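How to oil a light wooden table without leaving marks

By Zaki, July
58 shares | 2 comments

My first table I oiled in one evening, very fast, and the next morning it was sticky like candy. After that I learned to go slowly. I write here the way I do it now, at home, with simple things from the store.

Before you start, find out what finish is on the table. Put one drop of water in a place that people don't see, for example near a leg. If the drop stays round after ten minutes, there is probably a lacquer on top, and oil will not go in. Then you must first sand the lacquer off, or leave the table as it is and only clean it.

What you need:
- hardwax oil, clear (I use Pondus, but others are fine)
- sandpaper, 120, 180 and 240 grit
- three cotton cloths that leave no fluff
- a sanding block
- gloves

Clean the table with a damp cloth and a very small amount of dish soap. Let it dry overnight. Water left in the wood can make gray shadows under the oil, and they are hard to remove later.

Start with the 120 paper only if there are scratches or rings from cups. Otherwise begin with 180. Always sand in the direction of the grain, with long strokes, from one end of the table to the other. Do not press hard on the edges, especially if your table has veneer. The veneer there is thin and you can go through it quickly.

Look at the surface from the side, with a lamp or the window in front of you. Scratches across the grain show better this way. Take your time with this step.

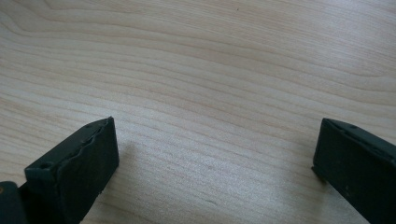 Fine grain on a pale tabletop. Sand along lines like these.

Finish with 240 and remove all the dust, first with the vacuum cleaner and a soft brush, then with a dry cloth. Now put on a little oil. One spoon is enough for a large area. Spread it thin, wait 15 minutes, and wipe off everything that the wood did not take. This is where I made my mistake with the first table. If your cloth slides and feels wet, there is still too much oil.

Wait until the next day and do a second coat, even thinner. For my table, 1475 mm long, I used less than half of a small can for both coats. The bigger one from Danon, 1775 mm, needed the whole can.

Lay used cloths flat outside to dry, or put them in a metal can with water. Cloths with oil can catch fire by themselves when they are in a pile.

Do not put hot cups on the table for one week.

Comments (2)

pimance_fan
Does it make pale wood yellow? I have birch and I like it pale.

Zaki
A little, yes. There are oils with some white pigment that keep it paler. Try it first on the underside.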